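Riding Clubs Should Let Members Quit

By Sze-wing Ko

The barn where I ride, Brarklow, changed its lesson plan in March. You used to buy a card with 10 lessons on it and use them when you could. Now you pay by the month, you ride on the same day every week, and if you want to stop you give 183 days' notice. I think the card was better, and I think a lot of barns are making the same mistake.

I know why they do it. Horses eat every day whether anyone shows up or not. One farrier visit for the school string at Brarklow runs up to $800, and hay has to be bought ahead. A barn that can count on its monthly income can plan. I don't blame Lai, who runs the place, for wanting that.

But the long notice period scares off the people a lesson barn most needs, the ones who aren't sure yet. A parent with a seven-year-old doesn't know if the kid will still like horses by summer. Ask that parent to sign for half a year and they go to soccer.

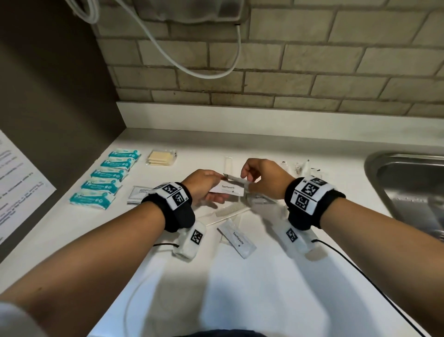

A toothpaste sachet at the counter.

It's hard on the regulars too. I missed 5 Tuesday lessons last winter with a bad knee. On the old card I would have lost nothing. On the new plan I would have paid for all of them, with one makeup ride allowed, if a horse was free.

Jerkton, the barn across the county line, does it differently. Their monthly price is higher than ours and you can leave with two weeks' notice. They also let you pause for an injury. I rode there twice and the horses were fine, a little dull to the leg. They had a waiting list for the beginner group.
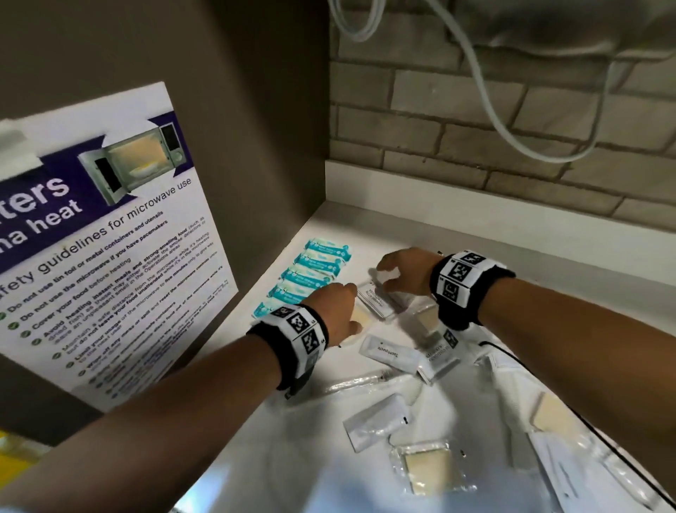

Toiletry packets on the counter, with the microwave guidelines on the wall.

Some owners blame the booking software. Brarklow uses Tametico, and I was told the notice period was set up in there and is a pain to change. That may be so, but a person typed it in.

What I'd like to see is simple enough. Charge more per ride if you need to. Ask for thirty days. Keep a card for adults who travel or work shifts, and let them book whatever is left over after the weekly groups are filled. I would pay extra for that card, and I've told Lai so.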